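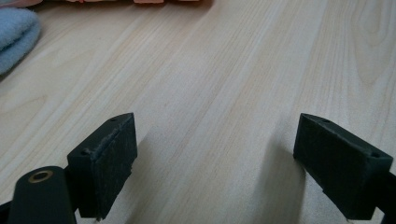
So who can see your old Zundus messages now that Skesier owns the thing?
Anyone at Skesier with a support login, plus whatever ad partners got switched on when you clicked OK on the new terms. Deleted threads stay on their end until December.

Links and scraps, November 2023. Short one, I have a train to catch.

Kristine Buenaventura has the long read on the Zundus sale and it's a good one. Get past the first few paragraphs, which are all office gossip. The meat is way down, where she goes through the partner list line by line. Gatti is on there. Gatti! The coupon people. What do they want with my group chat about soup.

I went and asked for my data. Took two tries, the form kept timing out. Got back a zip with 3259 messages in it, including a bunch I deleted ages ago. Also every phone number in my contacts, which I dont remember agreeing to. My dentist is in there. Sorry, doc.

If you want yours: Settings, Account, scroll past the upsell, "Request a copy." Then turn off Partner Features, which is on a different page under Display for some reason. Do it on the desktop site. The app version of that switch flips itself back on, at least on my phone.

Moving to Zelico? Some of you asked. I'm trying it. Search is bad, group photos come through tiny, my sister refuses to install it. Otherwise fine. They say they can't read messages and I've seen no one serious say different, but I'm no expert, go read people who are.

Other stuff:

The local paper dropped its comment section. Nearly 1000 replies on the goodbye post, most of them about parking.

Somebody scanned a whole run of radio listings from 1927 and put them up free. Lost an evening to it. So much organ music.

Still no fix for the RSS feed here, I know, I know. Use the email signup for now, it only sends wehn I post.

Back next week, maybe with the Gatti reply if they ever send one.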